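# Wrist camera only: policy stalls over the clear bin, fine over the plate

**Posted by Fuseini Yakubu, July 17, 2022**

I am collecting teleoperated demonstrations for a sandwich assembly task. Toy food, green tablecloth, one arm, parallel gripper. Recording is done in Rulevon at 48 Hz and the episodes are exported to Brememov for training. So far I have 160 episodes, all by the same operator.

The policy picks from the plate without much trouble. Over the clear bin it slows down, hovers and drifts sideways. In replay the predicted gripper height oscillates for the last stretch of the approach, then the arm either commits too high or times out. Changing the action chunk length from 48 to 16 made the drift smaller and the hovering worse.

I have ruled out:

- camera and joint timestamps (aligned on export, checked by hand on a few episodes)
- exposure, which is locked
- the gripper calibration, redone before the last batch

Is this a data volume problem, or should I change how I am collecting? I would like to avoid throwing out the 160 if possible.

---

**Bleddyn Rowlands**

Both, but fix the collection first. Going to 1,000 episodes with the same habits will give you a larger set with the same hole in it.

Check the spread of start poses. A single operator settles into one approach within the first hour, and the policy then has no examples of being in the wrong place over the bin. Plot the wrist position at the moment the gripper passes rim height. If the points fall in a tight cluster, that is your hover: once the arm is outside the cluster it has nothing to imitate. Record a batch where the operator starts deliberately off to one side and corrects. Keep the corrections in. Trim the idle time at the start of each episode, because pauses before the descent get learned as pauses.

On your object layout, clear plastic on a plain cloth gives a wrist camera very little to work with. I ran a similar station at Kemeys with a transparent tray and had the same drift. The rim is the usable cue, so it should be visible in as many approach frames as you can manage, and tall items get in the way of it. A slice of bread standing on end against the left wall, with cheese leaning at the right, leaves the ribbed bottom exposed between them, with the cloth color coming through the plastic. For that layout I would label the two picks as separate subtasks, as the bread and the cheese need different wrist angles. Also vary which side each one leans on between episodes, or the policy will learn left and right in place of the objects.

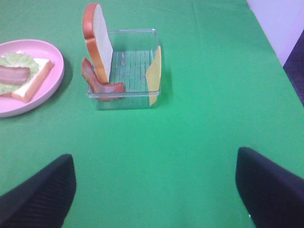 Reset order matters more than people expect. If the bin is always refilled by the same hand in the same sequence, the item poses are correlated and a random split will not show it. Hold out whole sessions for validation, never single episodes.

I would keep the 160. Tag them as batch 1 and give the new batch a sampling weight of 2 until the hovering stops, then go back to even weights and see if it returns.

---

**cunano_user**

Use an opaque bin. Fixed it for me on the Cunano arm, did not look into why.

---

**Fuseini Yakubu**

Plotted the rim crossings. Very tight cluster, nearly all of them on the near side of the bin. I will record the off-center batch next and keep the clear bin for now – the task spec calls for it. Session-level holdout is already set up.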